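Counter Space Beside a Four-Burner Electric Stove: Where Lids and Small Items Are Set Down
Project report, Household Systems course, Brerkimmont
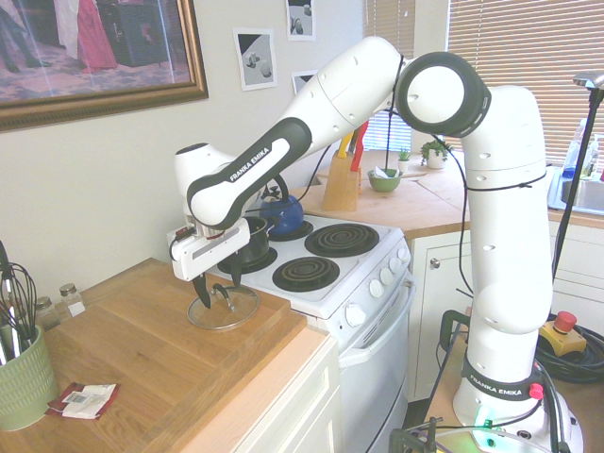

Figure 1. Stove and left-hand counter, with a glass pot lid on the wood surface, a black saucepan at front left and a blue kettle at back left.

1. Background

The project looked at one narrow question: how much open counter is needed next to a stove for ordinary stovetop cooking? Kitchen guides tend to give a single number for the whole counter run. They say little about the strip next to the burners, where a cook sets down a hot lid, a spoon or a jar while the other hand is busy.

We worked in the teaching kitchen at Skondstead during June. The stove is a white electric model with four burners and a row of knobs along the right front. The counter on its left is butcher block over a white cabinet. No changes were made to the furniture.

2. Items kept at the station

The fixed items were a green ribbed crock for whisks and other utensils, and two small spice jars with metal lids. These stayed on the left counter throughout, with the crock at the far end. The movable items were a saucepan, a glass lid and a kettle.

The saucepan was assigned to the front left burner and the kettle to the back left. Both burners on the right were left free. This puts the two vessels in a line close to the wood, so the reach from pan to counter is short. It also means that a hand going to the kettle passes over or beside the saucepan. We come back to that in section 5.

3. Method

The strip was defined as the part of the counter between the stove edge and the nearest fixed item. Its width was set with masking tape at two values, 47 cm (wide) and 9 cm less than that (narrow). The tape was removed before cooking and the fixed items were placed on the line.

Each session consisted of three simple tasks: boiling pasta, making a white sauce and reheating soup. For every lid removal we wrote down where the lid was placed and whether another item had to be moved first. Lids set down on a free burner were logged separately. Sessions lasted 90 minutes, including cleanup. There were 9 in total, five wide and four narrow. One narrow session on a Wednesday was stopped early by a fire drill, and only its pasta task was kept.

4. Results

With the wide strip, the lid went to the counter in nearly all removals. It was usually placed flat, rim down, with the knob up. With the narrow strip the lid still fit, but a spice jar was often pushed back to make room, and it was rarely returned to its place before the task ended.

The white sauce gave the most trouble in both settings. It calls for a whisk, a spoon and a spice jar within a short time, so the lid competes with all three. Reheating soup showed no difference between widths.

Lids were placed on the free front right burner only in the narrow setting. We consider this a poor habit on a coil stove, where a burner that was recently on can look the same as a cold one.

5. Discussion

The crock caused fewer problems than expected. It is tall, but it has a small base, and at the far end of the counter it stays out of the way. The jars are the weak point. They are light and low, and they drift toward the pan with each use. A small tray would probably hold them in place – we tried the Cornen tray from the supply closet, but it was too deep for the strip and was not used in any logged session.

Moving the kettle to the back right burner would clear the reach over the saucepan. The cost is a longer carry to the left counter. This layout was not tested.

6. Limits

All sessions used one stove, one lid size and right-handed cooks. Lid temperature was not measured. The narrow set is short by two tasks, as noted in section 3. The log sheets and the tape plan are in the Yoo folder on the course drive.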